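Tote (materials handling) 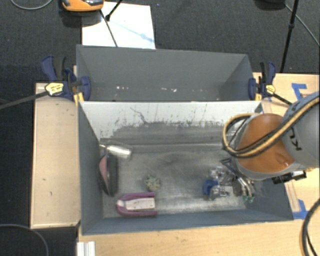 Two grey open-topped bins standing against each other along a shared rim

A tote is a reusable, open-topped container used to store and move small goods inside a warehouse, factory or distribution centre. It is distinguished from a carton by its rigid walls and repeated use, and from a pallet box by its size, which allows a filled tote to be lifted by one person. The terms bin, tub and crate overlap with it. In Australian usage a tub is often any tote without a lid, while a crate usually has slotted or open sides.

Construction

Most totes are injection moulded from polypropylene or high-density polyethylene. Polypropylene is stiffer at a given wall thickness; polyethylene keeps more of its impact strength in cold stores. Folded steel and aluminium are used for hot or oily parts, and fibreboard for short-life applications.

The rim carries much of the load. It is normally turned outward to form a channel, which stiffens the wall and gives a gripping edge. The base may be flat, ribbed or grid-patterned. Flat bases run more quietly on roller conveyors, whereas ribbed bases deflect less under a concentrated load. Drain holes are added where totes are washed or used for wet produce.

Stacking and nesting

Three geometries are common. Straight-wall totes have near-vertical sides and stack rim to base, giving the greatest internal volume for a given footprint, but they take up as much room empty as full. Nesting totes have tapered sides and fit inside one another when empty. Stack-and-nest totes do both, either by means of swing bars or by turning the upper tote end for end.

The nesting ratio is the reduction in height achieved by a column of empty totes. It is governed by the wall taper and by the depth of the stacking lugs. A steeper taper improves the ratio and reduces usable volume near the base.

Dimensions

Footprints are generally chosen as fractions of the pallet in local use. The Australian standard pallet is square, 1165 mm on each side, and a tote with one side of 575 mm can be placed two abreast on it with a small clearance. Totes made to European modules leave a larger gap on the same pallet and may need strapping.

Identification

Labels are placed on at least one short side, and on all four where totes may be turned in transit. Moulded label recesses protect the print from abrasion by conveyor guides. In closed systems each tote carries a permanent number, and its contents are assigned to that number in software at the time of filling.

Wear and disposal

Failure usually begins at the corners of the base or at the rim. In a study of a parts store at Gulidthorpe, Sivakumar and Jansen found that 52 per cent of withdrawn totes had rim cracks and 40 per cent had base wear, with some units showing both. Surface scuffing alone was not treated as grounds for withdrawal. Polypropylene and polyethylene totes can be granulated and remoulded if labels and metal fittings are first removed.

See also

Bulk container
Order picking
Pallet
Roller conveyor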